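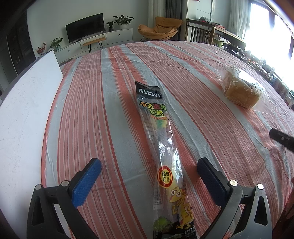
A bag of gummy candy on the striped tablecloth

I have been promising you all a write-up of the Lanberg food fair since the day I got home, so let me get going before I forget what I ate.

First, the drive. Lanberg is farther than it looks on the map, and the fairgrounds have exactly one entrance, which I passed twice. By the time I parked, the morning bread demo was half over and I slid into the back row with powdered sugar already on my shirt (there was a donut stand by the gate, don't judge me).

The demo was run by Melahat Baysal, who bakes at a place called Kurtuluş, and I could have listened to her all day. She was making a flatbread with yogurt in the dough and she kept slapping it against the counter to show us how it should sound. It sounded like bread to me! But then she passed pieces around, still hot, with soft cheese and a pinch of dried mint, and I wrote "MINT" in my notebook and underlined it. I've made it twice at home since. Mine comes out flatter.

Every fair has its ingredient of the year and this time it was pickles. Pickled grapes, pickled mustard seeds, pickled watermelon rind on a slider. Yến Sầm had a little stall with 7 kinds of pickled vegetables over cold rice noodles, and the carrot and daikon one with lime was the best thing I put in my mouth all weekend. The line was long and it deserved to be. I asked her how long the carrots sit and she told me overnight, and that anyone who says an hour is fine is selling something.

Not everything worked. I had a smoked ice cream that tasted like a campfire somebody had put out with milk. And the Wonia tent, which took up half a row, was mostly people handing you crackers with a dab of spread and asking for your email. The fig one was nice, I'll give them that.

After lunch I caught the panel on small kitchens with Volkan Canpolat and Fenna Wuyts. They disagreed about nearly everything, and it was great fun. Fenna thinks a menu should have four dishes and change every week. Volkan has had the same lamb stew on since he opened and says his regulars would riot. They did both complain about the price of butter, and the whole tent clapped. The organizers said there were roughly 900 people through the gate on Saturday, and I believe it - I think all of them were in front of me at the coffee truck.

My last stop was the knife sharpening corner, where Hazem Berrada put an edge on my sad old paring knife while telling me off, very kindly, for keeping it loose in a drawer. I bought a blade cover on the spot.

If you're going next time, get there early and bring cash, because the card readers were down most of Sunday. Wear a hat too. It hit 97 degrees and the only shade was the pickle line.

I'll post the flatbread recipe in August once I get it to puff.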